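食器の回収を再開します

Sondedineでは、ご家庭で使わなくなった食器の回収を再開します。昨年11月の回収では3198点が集まり、そのうちの多くをFirport店の中古棚に並べました。残りは地域の集会所や子ども食堂にお渡ししています。

受け付けるのは、皿、鉢、湯のみ、マグカップです。素材は陶器、磁器、樹脂のいずれでもかまいません。ひびや欠けのあるもの、名入れのあるもの、土鍋、包丁はお受けできません。箱は不要ですが、重ねる場合は間に新聞紙を一枚はさんでください。一世帯につき34点までとします。前回は段ボールを何箱も持ち込まれた方がいて、受付が長く止まりました。

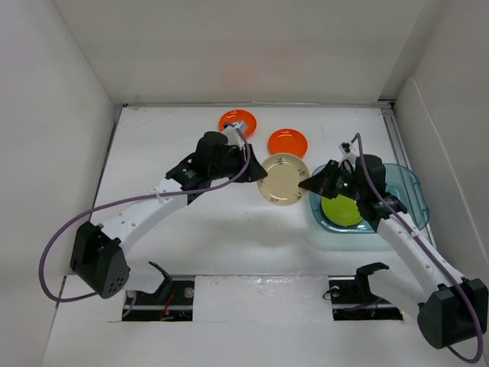 中古棚の値段は一点100円からです。大皿と揃いの鉢は別に値札を付けます。前回いちばん早くなくなったのは直径15センチ前後の取り皿で、逆に大きな盛り皿は春まで残りました。盛り皿をお持ちいただく場合は、その場でお引き取りをお断りすることがあります。

洗い方についての問い合わせが多いので書いておきます。茶渋は重曹を湿らせた布でこすると落ちます。樹脂の皿は研磨剤入りのスポンジを使うと細かい傷が付くため、やわらかい布で洗ってください。値札シールの跡は、ぬるま湯にしばらくつけてからはがします。

回収の窓口はFirport店とZostmont店の二か所です。Zostmont店は駐車場が狭く、車は裏の搬入口に回ってください。Duの会員証をお持ちの方には、次回の買い物で使える割引券を一枚お渡しします。券の有効期限は発行から31日間です。

持ち込みの前に連絡は要りませんが、量が多いときや引っ越しに伴う場合は、担当のAqeel Mughalまで電話でご相談ください。雨の日も受け付けます。

2025年5月26日　Sondedine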